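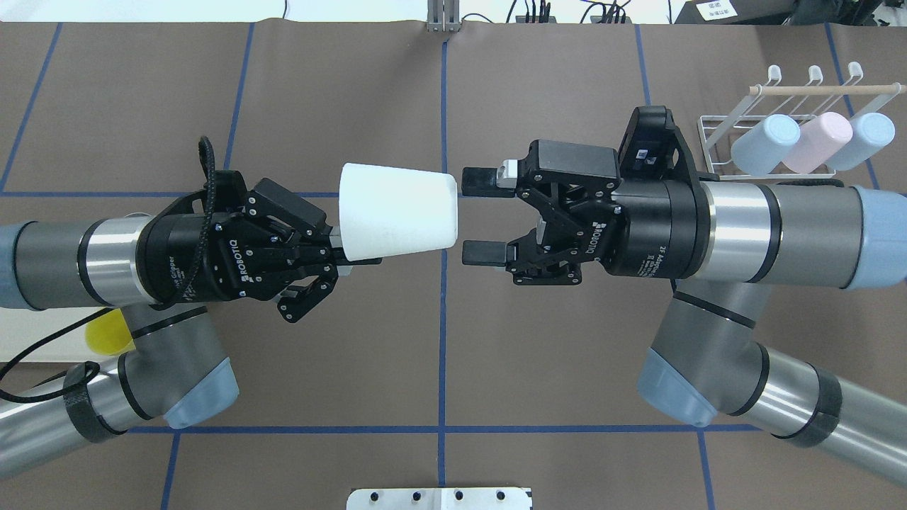 Wie lange muss ein Hefeteig eigentlich gehen, wenn man ihn über Nacht in den Kühlschrank stellt?

Zwölf Stunden reichen bei mir gut, mit wenig Hefe auch etwas länger. Ich schreibe heute einen kleinen Faden darüber, weil mich das nach meinem letzten Beitrag mehrere Leute gefragt haben.

Zuerst eine Bitte: Deutsch ist nicht meine Muttersprache. Wenn ich ein Backwort falsch benutze, schreibt es mir gerne. Ich habe zum Beispiel erst spät gelernt, dass man "der Teig ruht" sagt und dass "Stockgare" und "Stückgare" zwei verschiedene Sachen sind.

Mein Grundrezept: 1000 g Weizenmehl Type 550, 650 g Wasser, 20 g Salz, 2 g Trockenhefe. Das ergibt zwei mittlere Brote. Für ein Brot nimmt man von allem die Hälfte.

Das Mehl kaufe ich bei der Mühle Zerkska, im Sack. Es nimmt ein bisschen mehr Wasser auf als das Mehl aus dem Supermarkt. Wer ein anderes Mehl hat, soll bitte zuerst 50 g Wasser zurückhalten und nur dazugeben, wenn der Teig zu fest ist.

Ich mische alles am Abend mit der Hand, bis kein trockenes Mehl mehr zu sehen ist. Dann eine halbe Stunde Pause. Danach dehne und falte ich den Teig, von jeder Seite einmal. Nach noch einer halben Stunde das Gleiche. Dann kommt er in die Schüssel mit Deckel und in den Kühlschrank.

Wichtig ist die Temperatur. Mein alter Kühlschrank hatte oben neun Grad und unten vier. Im August war mir der Teig oben schon am frühen Morgen über den Rand gelaufen. Seitdem steht er immer ganz unten, auch im Winter.

Am Morgen ist der Teig kalt und lässt sich sehr gut formen. Ich teile ihn, forme zwei Kugeln und lege sie mit dem Schluss nach oben in die Gärkörbe. Bei Zimmertemperatur brauchen sie dann noch eineinhalb Stunden. In einer kalten Küche brauchen sie zwei.

Fingerprobe: leicht in den Teig drücken. Kommt die Delle sofort zurück, muss man noch warten. Kommt sie langsam und nicht ganz zurück, kann das Brot in den Ofen. Bleibt die Delle einfach stehen, dann schnell backen und beim nächsten Mal früher schauen.

Gebacken wird im Gusstopf, den ich im Ofen bei 250 Grad vorheize. 25 Minuten mit Deckel, dann 20 Minuten ohne Deckel bei 220 Grad. Mein Topf heißt Wekasa und war ein Geschenk. Jeder andere schwere Topf geht genauso, wenn der Griff am Deckel die Hitze aushält.

Gestern habe ich zum Vergleich eine Variante mit Roggen gemacht, 200 g vom Weizenmehl ersetzt. Der Geschmack ist kräftiger, aber der Teig klebt viel mehr. Beim Formen habe ich ein wenig geschimpft, nicht auf Deutsch. Meine Nachbarn fanden dieses Brot besser als das helle. Ich bin noch nicht sicher.

Noch eine Frage kam gleich zweimal: Kann man den Teig auch zwei Nächte kalt stellen? Ich habe es probiert. Er riecht dann säuerlich, und das Brot wird etwas flacher. Für Pizza finde ich es sehr gut, für Brot bleibe ich lieber bei einer Nacht.

Nächstes Mal schreibe ich über Brötchen aus dem gleichen Teig. Dafür muss ich aber zuerst lernen, wie man sie gleich groß macht.

Kontakt: über das Formular | © Backfaden Chala, 06.03.2022 | Nach oben

Startseite > Fäden > Backen > Teig über Nacht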